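Filed under: Home & Closet > Jewelry Care > How-To

How to Sort a Tangle of Bracelets on the Dining Table

If you are anything like me, your bracelets started out in a nice tidy dish and ended up, over the course of a few years, as one big knot with a clasp sticking out of it. Mine lived in a cookie tin. Before that they lived in the top drawer of the dresser we brought with us from Dresgate, and before that I think they mostly lived on the bathroom windowsill. I finally sat down with the whole lot this May and spent a very pleasant rainy afternoon on it, and I have done it for my sister and my mother-in-law too, so I feel I can pass along what works.

What you will need

A shallow tray with a little wall all the way around. A tea tray is fine, and so is the lid of a shoebox if that's what you have. Pale is best inside, so the small beads show up against it.

A tablecloth. Round beads love a bare table, and they love the floor even more! If you keep a clear plastic cover over your cloth, leave it on and smooth out the worst of the wrinkles first.

A soft dry cloth, a few small bags or saucers, and a pair of blunt tweezers for knots. I also keep a reel of Lamptey stretch cord nearby for repairs, but you can leave the repairs for another day.

Step 1. Tip everything out slowly

Pour the pile into the tray a bit at a time and resist the urge to start pulling. I know, I know. Spread it gently with your fingertips and see which pieces come free by themselves. Usually a good half of them were never really tangled, they were only sitting on top of each other. Lift those out and lay them on the cloth beside the tray.

Step 2. Loosen the knots from the outside in

Find the outermost loop of whatever is left and ease it away from the middle. Push slack into the knot with the tweezers and let it open up. If a chain is wound through an elastic bracelet, undo the clasp of the chain and draw that through, and leave the elastic alone. Old elastic has very little patience left in it. I snapped a favorite this way and was finding beads under the radiator for weeks -- lovely little amber ones from the market in Dredwood, too.

Step 3. Pick up one strand at a time

Now for the part I like best. Take a single piece, hold it at the top, and let it hang straight down over the tray. Look at it from one end to the other. You are checking for chipped beads, cord showing between beads where it shouldn't, and knots that have started to fluff. Hanging a strand like this also lets any twists work themselves out, and you get to see the colors with the light coming through, which is half the fun of owning glass beads in the first place.

Keep it over the tray the whole time. If something gives way, the walls will catch most of it.

It goes faster with two of you, one at each side, provided you agree on where things are going. A red strand can be hanging up for a look while a pink-and-white twist waits its turn and the browns sit curled up out of the way.

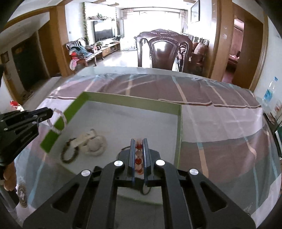
Step 4. Group by how they are made

I used to sort by color, and it does look pretty, but it put heavy beads in with delicate chains and I was back to a knot by the end of summer. These days I make one group for stretchy bracelets, one for anything with a clasp, one for stiff bangles and cuffs, and a last little heap for things that need mending. Within each group you can go by color as much as you please.

Step 5. Wipe and put away

Give each piece a once-over with the dry cloth. Skip the water, especially on anything strung on silk or cotton. Lay stretch bracelets flat in a loose oval so the cord isn't pulled, and hang the chains if you have hooks. I use a shallow Bident drawer insert for the flat ones, with the everyday bracelets toward the front and the dressy ones at the back.

The mending heap goes in a bag with a label saying what is wrong with each one. Mine is still on the sewing table, waiting for another rainy day.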